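Kitchen and Pantry > Storage > Eggs: pointed end up or down?

mazandarani_kitchen
August 25, 2020
Hello all. I moved from Vevis to Ladholm in June and now I buy eggs from a farm shop, a full tray each time. My mother always put them with the pointed end down. My neighbour says this makes no difference. Who is right? I would also like to know if I should take them out of the tray and put them in the fridge door.
Hamidreza Bahrami

purnholm_hens
Posts: 1,949
Your mother is right. The air cell is in the broad end, so the broad end should be up. Then the yolk stays more in the middle. And please not the door, it is shaken every time somebody wants milk.

Tove33
I do not agree that it matters so much. We eat our eggs within two weeks and I put them how they come. I never saw a difference, also not when boiled.

purnholm_hens
For two weeks, maybe no. For five weeks you will see it when you peel them, the yolk sits at one side.

Tove33
Who keeps eggs for five weeks?

mazandarani_kitchen
We are only two persons, so sometimes it is four weeks, I must admit. My tray is the pink kind with square dividers between the cups. Can I wash it, or should I throw it away after?

ladle_and_lid
If it is foam you can wipe it with a little soap and let it dry well. If it is pressed paper, do not wash it, it becomes soft. I keep mine in the tray on the lowest shelf and turn each egg when I unpack. One egg with the pointed end up, over its cup:

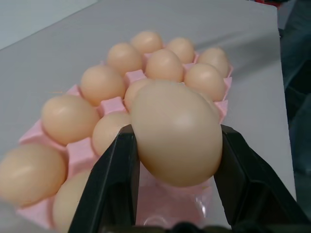 Beige eggs in a pink tray, one lifted above an empty cup.

So this one I would turn round before it goes down. It takes one minute for the tray.

Tove33
One minute which I would spend on coffee. But I agree about the door.

mazandarani_kitchen
Thank you, I will turn them and use the lowest shelf. One more question: do you write the date on each egg with pencil, or only on the tray?

purnholm_hens
On each egg, soft pencil, on the broad end. Then you can read it without lifting.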